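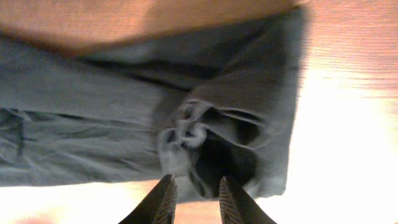 Habte folding cell, wrist camera view. Ridged jaw pads below gathered blue-grey cloth.

Habte folding cell - gripper and wrist camera set-up

The Habte is a single-station cell for picking up, folding and stacking garments on an ordinary table. It is supplied with the Ilter two-finger gripper and a wrist camera mounted to look forward between the jaws. Arm, controller and table are ordered separately from Seneo.

Jaw pads

The pads are a wear part. Cloth dust packs into the ridges and grip falls off gradually, so the first sign is usually a corner dropped halfway through a fold. Brush the pads along the ridges with a dry nylon brush at the end of each shift. Do not use solvent. Replace pads as a pair after 528 operating hours, or sooner if the ridges have rounded over at the tip.

Each pad is held by two countersunk screws from the back of the finger. Fit both screws loosely, close the jaws on the 3 mm setting gauge, then tighten. Run the jaw homing routine before the arm is moved.

Camera and lighting

Both fingertips must appear at the lower edge of the picture with the jaws open and with them closed. If one has drifted out of view, slacken the bracket clamp and turn the camera until it returns, then repeat the hand-eye calibration. Varnished tables throw glare back into the lens. Move the lamp before changing the exposure - a short exposure loses detail in dark garments.

Stack position

The finished stack is placed at the far side of the table. Where the table stands against a wall, teach the release point with the jaws fully open and leave 19 mm between the gripper body and the wall at its closest approach. Mixed colours in one stack are acceptable. Black on navy may be read as a single layer, and the layer count should then be taken from the controller log.
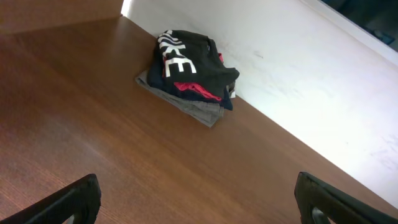
Grip force for thick cloth

The factory force setting suits shirts and light trousers. For fleece, towelling and similar fabrics, select profile 4 and reduce the closing speed by half. Thick cloth gathers between the fingertips as they close, and a fast close can push it out of the jaws before the force limit is reached.

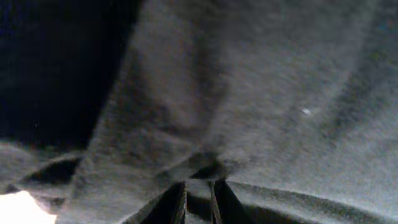

After a change of profile, run ten picks on one garment and check the pads for trapped fibres. If the motor current climbs from pick to pick, clean the finger slides and apply a thin film of Tinside dry lubricant. Oil and grease will mark the cloth.

Spares

Pad pair with screws, setting gauge, camera bracket clamp and nylon brush are held in stock. For fitting questions contact Hiwot Dinsa in the service department, quoting the serial number on the gripper body.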